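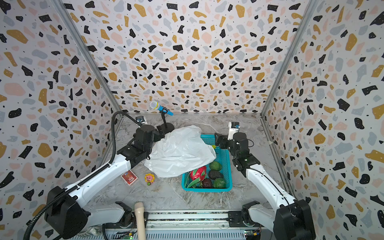

Teal mesh basket with mixed fruit and a white plastic bag. Shown against terrazzo-pattern panels on a marble-pattern base.

## Brasteo Open-Grid Basket, Teal

**Item no.:** 2726
**Supplier:** Clarkenell, Derndale
**Material:** plastic
**Shape:** rectangular, open top
**Sides:** open grid

The Brasteo basket is a general-purpose carrier for produce, small packaged goods and household items. The grid sides let air reach the contents and allow a stock check without unpacking. Firm-skinned fruit such as avocado and dragon fruit can be stored directly in the basket. Line it with a cloth or paper for berries, herbs and anything small enough to pass through the mesh.

### Use

- Empty carrier bags into the basket before storage. A bag left draped over the rim restricts airflow on that side.
- Place heavy fruit at the bottom.
- Keep the fill level below the rim if baskets are to share a shelf.
- Not for oven, microwave or open flame.

### Cleaning

Rinse with lukewarm water and mild detergent. Use a soft brush on the grid — abrasive pads will dull the surface. Air-dry upside down.

### Ordering

| Item no. | Description |
|---|---|
| 2726 | Basket, teal, single |
| 2170 | Basket, teal, carton of 19 |
| 1563 | Cotton liner, natural |

Liners are sold separately and fit this size only. Cartons ship from the Derndale warehouse and are not split. Fruit and display items are not included.

Trade inquiries and replacement liners: Loretta Schumacher, Clarkenell order desk.

Page revised Friday, November 25, 2022. Item 1563 was added to the range in September.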